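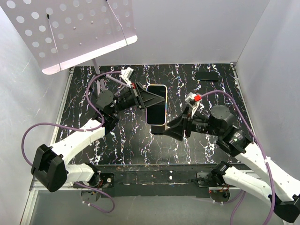 24 February 2021

Label template work, continued. Aim for today was to get the address label sheets printing straight from the second drawer of the Damgaard without the drift we had on the last batch, and to see whether the new Neltar build reads the old template files.

Started with the drift. Loaded plain paper first, cut to the same size as the label stock, and printed the outline grid from the template. Held each sheet against the light with a real label sheet behind it. Top row fine. By the bottom row the outline sits low enough to touch the die cut. Same on every sheet, so it is a scaling fault and not the feed slipping. Checked the print dialogue and "fit to page" was on again. It goes back on whenever the driver is reinstalled, and Ismael reinstalled it last week when he moved the machine to the other socket. Turned it off, printed again, bottom row now inside the line.

There was still a small sideways shift, to the left, on all rows. Put in an offset of 5 under the horizontal setting in Neltar (the units are tenths of a millimetre, the box does not say so). That cured it for the main drawer. Second drawer wants 8. I have saved these as two separate printer profiles and called them "Damgaard main" and "Damgaard lower". Please don't edit these. If you need to play with the numbers, copy one first and put your initials on the end.

Old templates. Verna sent over the folder from the previous machine, 42 files, all made in Puvis. The new Neltar build has an import option for these under File, but it only takes one at a time and the window closes after each. Went through the lot before lunch. 19 came in with something wrong and the rest opened clean. The faulty ones fall into two kinds:

Text boxes that were rotated in Puvis come in flat. The text is all there but it runs off the side of the label. Spine labels are the worst for this, as you would expect. Rotating by hand takes a minute each and then they save properly.

Anything with a barcode loses the barcode and leaves an empty box with the right name on it. The link to the spreadsheet column survives. You have to delete the box, draw a new barcode field and pick the column again. Check the type while you are there, it defaults to one we don't use.

I fixed the spine labels and left the barcode ones alone. Verna wants to look at which of them are still in use before anyone spends time on them. Some are for stock codes we dropped.

The fonts are a separate matter. A few of the older files ask for a narrow font that isn't on this computer, and Neltar swaps in its own without a warning. The lines then break in different places. If a label looks crowded, check the font name in the side panel before moving anything. I will ask Verna if the old machine can be switched on long enough to see what the font was.

After lunch, mail merge. Exported the address list as CSV and linked it. Accented letters came out as two odd characters each. Saved the file again with UTF-8 picked by hand in the export box and it was fine. The default there is something else. Empty second address lines now close up instead of leaving a gap, provided the "skip blank" tick is on for that one field. There is also a tick with the same name for the whole record, and that one drops the entire label. I had it on for the first test and lost several people from the list.
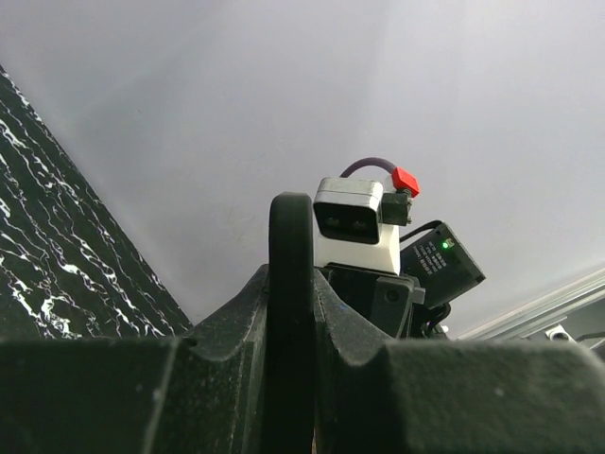
Gripper fingers with the black loop between them.

Then stock. Tried the sample pack from Branasora, the matt white. Print is sharp and it dries quicker than our usual. I rubbed a thumb across it straight out of the tray and got a slight smear on the solid black area, none on text. Left it and tried again later, no smear at all. The backing sheet is thinner and curls a bit at the front corner, so fan the stack before loading and don't fill the drawer to the line. One sheet went in skewed when I did. Peel is easy, maybe too easy for anything that gets handled a lot. I stuck a few on the usual surfaces: glass jar, card box, plastic case, painted metal. Will look at them in March and note any lifting edges.

The gloss sheets in the same pack are for inkjet only. They must not go in the Damgaard. I have put them in the cupboard with a note on the packet.

Ismael asked whether the cutting guides could be printed in a lighter grey so they don't show if the sheet is a touch out. They can. It is under View for the screen and under Print for the paper, and the two settings are not joined up. I set the printed one to the palest grey and he is happy with it.

To do:
Ask Verna for the list of barcode templates to keep
Find the name of the narrow font
Write the two offsets on a card and tape it inside the printer lid
Print one full run of addresses from the lower drawer on real stock
Ask Branasora for a price on the matt white, and whether they do it with a stronger glue
Back up the template folder before the next Neltar update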